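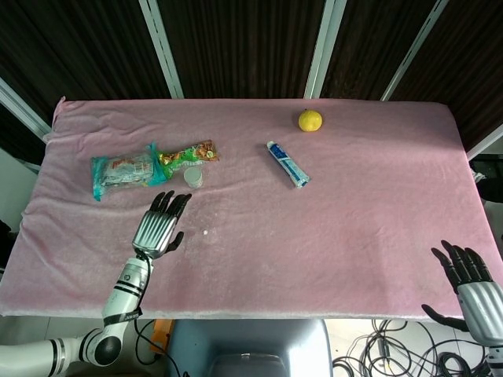
From the Spare Room, with Lorna Imrie

I've been packing for Jurarport again, and if you've been reading this newsletter for any length of time you'll know what that does to me. I start out so well! I get the pink fleece blanket out of the hall cupboard, spread it over the table so nothing rolls onto the floor, and put down every little thing I think I might want within reach on the bus. Then I walk past it for two days, adding and subtracting, until my sister Mhairi asks if we're ever going to eat at that table again.

The blanket is a habit from our mum, by the way. She always laid her packing out on something soft and light-coloured, and I've never found a better way of keeping track of the small stuff (a dark tablecloth swallows everything, I lost an earring for a whole winter that way). It comes along for the ride too, once it's been given a good shake out the back door. Fleece is warm, it weighs next to nothing and it makes a decent pillow if you roll it tight.

Snacks are where I get into trouble. I like one savoury bag and one sweet one, and I like them in their own packets until we're past Cidstead, because the minute I tip anything into a container I start eating it. Isla Innes, who rode up with me in October, is a container person. She had hers sorted into little tubs with the lids labelled and still had half of it left when we pulled in. I'd finished mine before the highway and had to be charming about her almonds.

If you're bringing bags, put them in last and on top. I squashed a perfectly good one under my boots last year and ended up eating the crumbs with a spoon.

Toothpaste! I have strong feelings. I used to buy the tiny travel tubes, and they'd run out on the third morning every single time, and then I'd be knocking on someone's door in my housecoat. These days I take the ordinary tube from the bathroom, cap screwed down hard, standing in a mug inside my toiletry bag. It's a bit of extra weight and I don't care. Mhairi says this leaves her with no toothpaste at home, and she has a point, so I've promised to pick up another at Landry before I go.

And a lemon. I always pack a lemon. Hot water and a slice first thing in the morning sets me right after a night in a strange bed, and you can never count on finding one when you want it. Jessie Shearer takes a bottle of the juice and swears it's the same thing. It isn't, Jessie, but I love you. Wrap yours in a sock if you're worried about it getting bruised. You'll want a small knife for the other end, and please put that in your big bag under the bus, where it won't find your fingers.

My other rule is one little lidded jar for odds and ends. Safety pins, a couple of buttons, the throat candies, whatever's going. I've still got 106 things I'd like to put in it and room for maybe a dozen, so there's some hard thinking ahead of me this week.

A few bits of business before I forget. The bus goes from the lot behind the Lindcombe hall, same as last time, and Sorcha Hepburn has the list. If you haven't paid her your $300 yet, she'd be very glad to see you. It's 438 kilometres door to door with one proper stop at Cidstead for lunch, and the soup there was lovely in October, so you might not need as many snacks as I'm telling you to bring. One suitcase each underneath, one small bag at your feet.

Mhairi wants her table back by suppertime, so I'd better go and zip something up. Send me your own must-packs if you've got a minute, I'd love to run a few of them next time, and if anyone has a good way of keeping a fleece blanket from picking up every bit of fluff in the house, I'm all ears.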